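Fóruns > Indústria e Automação > Feiras, visitas e portas abertas

Portas abertas na Turnik: alguém mais foi?
Publicado em agosto, 21:40, por torno_velho

Fui à demonstração da célula nova da Turnik e voltei com mais dúvidas do que levava. O folheto fala em 1173 peças por turno. Perguntei se era medido ou calculado e o rapaz respondeu que era "o valor de referência". Pois.

Vimos a célula trabalhar 20 minutos, sempre com a mesma peça, sempre na mesma posição. Pedi para rodarem a peça um bocado e disseram que naquele dia não dava — questões de segurança. O que consegui ver de perto foi a garra preta, com o dedo em chapa recortada e dois furos, e a parte de baixo embrulhada numa película cinzenta toda enrugada. Ao lado, a estrutura de perfil de alumínio.
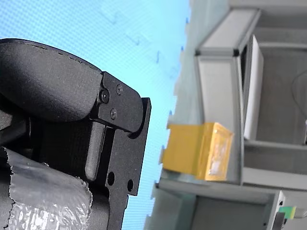 Kanyarat Duangkaew: Estive lá de manhã e a mim mudaram a peça quando pedi. Demorou, mas pegou nela. Acho que estás a ser injusto. Uma visita destas serve para conhecer o equipamento, os ensaios fazem-se depois, com as nossas peças.

torno_velho: Então a ti deixaram e a mim não. Isso ainda me deixa mais desconfiado.

fresa24: Comprámos uma Movar depois de uma demonstração igualzinha. Em casa, com óleo e limalha, passámos meses a afinar. Nunca mais assino nada sem ensaio na minha oficina.

m_quintas: E o preço? Falaram-me em 3000 por mês em aluguer, sem manutenção.

torno_velho: Preço não disseram. Mandam proposta "à medida". Também não disseram de quanto em quanto tempo se trocam os dedos da garra, e perguntei duas vezes.

Kanyarat Duangkaew: A mim disseram que depende do material. O que é verdade, convenhamos.

fresa24: Depende sempre. Mas quem tem máquinas instaladas em clientes sabe dar um intervalo. Pede o contacto de um cliente e vai lá ver aquilo a trabalhar às três da manhã.

torno_velho: Já pedi. Se responderem, ponho aqui.

Tópicos recentes
Delacroix: assistência demora quanto?
Stokik ou Movar para série curta
Visita à fábrica com alunos: o que levar
Garras usadas, vale a pena?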